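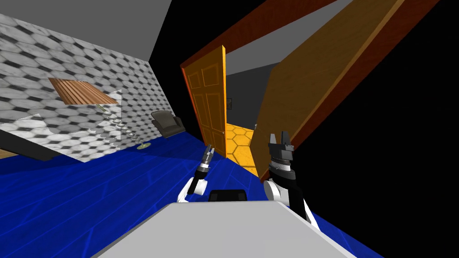

Chun-hung Sin
Simulation engineer, Adstead workshop

Monday, May

Katel trial, continued. This is the household simulation package from Kirden: room generator, two-arm robot model, door tasks, and a scoring script on top. We have the trial licence for another 7 days and I want an opinion written down before it lapses.

Spent the morning on doors. The case I keep going back to is the flat with the blue plank floor and the yellow hexagonal tiles in the next room. Orange door hanging open in the doorway, the big brown one swung wide towards the robot, both grippers up in front of the torso. Good test for us, as the Kan controller has always been poor at picking a line through a gap when there is a second door leaf nearby.

Ran 300 episodes overnight with the default settings. No crashes. Log files are plain text and easy to read. The scoring script marks an episode as done when the base crosses the threshold, even if an arm is still touching the door. I don't agree with that and have changed it in our copy. Old scoring kept under a separate flag so we can compare with Kirden's own numbers.

Rendering: colours and textures are swapped between episodes, which we wanted. Nothing is modelled beyond the walls, so with the view tilted like this the right side is plain black. The Kan vision code read black as free space on the first try. Masked it out. Anyone picking this up should check the mask is on before starting a batch.

The see-through stand by the tiled wall hardly shows against the pattern. Worth keeping in the obstacle set. I have asked Kirden if the transparency can be set per object, no reply yet.

Physics step is 500 Hz by default. Tried 2000 and the door contact looked steadier, but the batch was too slow to be any use on our machine. Back to 500 for now.

Still to do:
- rerun with new scoring, same seeds
- door handle friction, find where it is set
- ask for a price without the kitchen tasks, we don't need them

Leaning towards buying if the handle friction can be changed from the config file. If it means rebuilding the package each time, no.

Adstead workshop notebook | Contact: Chun-hung Sin | © Adstead | Back to top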